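Open Day FAQ

Visiting the Virkwood robotics workshop at Vusumthorpe: common questions

The workshop opens to the public each November. Most of the questions we get by email are answered on this page. If yours isn't, write to the front office and someone will get back to you within a few working days.

When does the open day start and finish?

Doors open at 9 a.m. and close at 4 p.m. The last demonstration begins at 3:15 p.m. and the demo room is closed to new visitors once it has started.

Do I need a ticket?

Yes. Entry is free but tickets are limited to 200 for the day, and each one is for either the morning or the afternoon. Book through the Virkwood website. Show the ticket on your phone or on paper at the front desk. If you can't come, please cancel so the place can go to someone else.

Can I bring children?

Children 8 and over are welcome with an adult. Younger children can come into the lobby and the drawing area but can't go into the demo room. School groups should not book through the public page. We run separate mornings for schools in the spring.

How do I get there?

Take the Fistden road out of Vusumthorpe and turn in at the second gate. The first gate is for deliveries only. Bus 7 stops across from the second gate. Parking is on the gravel lot behind the main building, and there are marked spaces by the side door for visitors who need them.

Is the building accessible?

The lobby, the demo room and one restroom are on the ground floor with no steps. The Abreu room, where the talks are held, is upstairs. There is an elevator, and the front desk will point you to it. The talks are also shown on a screen in the lobby.

What will I see in the demo room?

You will see a robot arm doing table work: picking things up, moving them and putting them down. Each demonstration takes 20 minutes. The operator begins with the gripper open over a bare tabletop and talks through the parts before anything is placed on the table. After that the arm runs through a set of short tasks, and the operator stops between them to take questions.

How does the gripper hold things?

It has two fingers. Each one is built from an outer bar and an inner bar, with a rectangular pad at the fingertip. The gripping face of each pad has fine ridges on it. The fingers start wide apart, the operator brings them over the object, and they close from both sides. Small, firm things with flat sides are the easiest for it. Soft or slippery things take more tries, and you may see it drop a few.

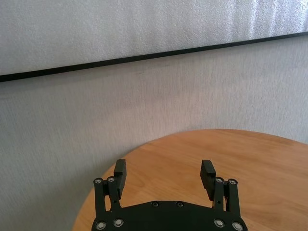
Is the robot working by itself?

Some of the time. In the first half of the demonstration a person guides the arm with a hand controller. In the second half it runs from a program. The operator will tell you which one you are watching.

Will it always work?

No. The tasks are real ones that we use for practice, and some attempts fail. When that happens the operator resets the table and runs the task again. If a fault takes longer than a few minutes to clear, your group will be offered a place in the next demonstration.

Can I try it myself?

Adults and children 12 and over can have a short turn with the hand controller at the end of each demonstration. Put your name down at the demo room door when you arrive. Turns last two minutes and we can't promise one to everybody in a busy group. Long hair should be tied back, and loose scarves and lanyards should come off first.

How close can I stand?

There is a yellow line on the floor. Please stay behind it while the arm is switched on, including when it is standing still. The operator will wave you forward if it's your turn.

Can I take photos?

Yes, without flash. Please don't use a tripod, and ask other visitors before taking pictures of them.

Is it loud?

The arm is quiet. The air compressor in the next room comes on now and then and can be heard through the wall. Ear protectors are kept on a hook by the door and you are welcome to borrow a pair.

Is there food?

There are coffee and sandwiches in the lobby from 10 a.m. until they run out. Card payment only. No food or drinks in the demo room, please, including water bottles with the cap on.

I left something behind. Who do I contact?

Lost items are kept at the front desk for one month. Email the front office with a description and the time of your visit. We can hold an item for pickup but we don't mail them out.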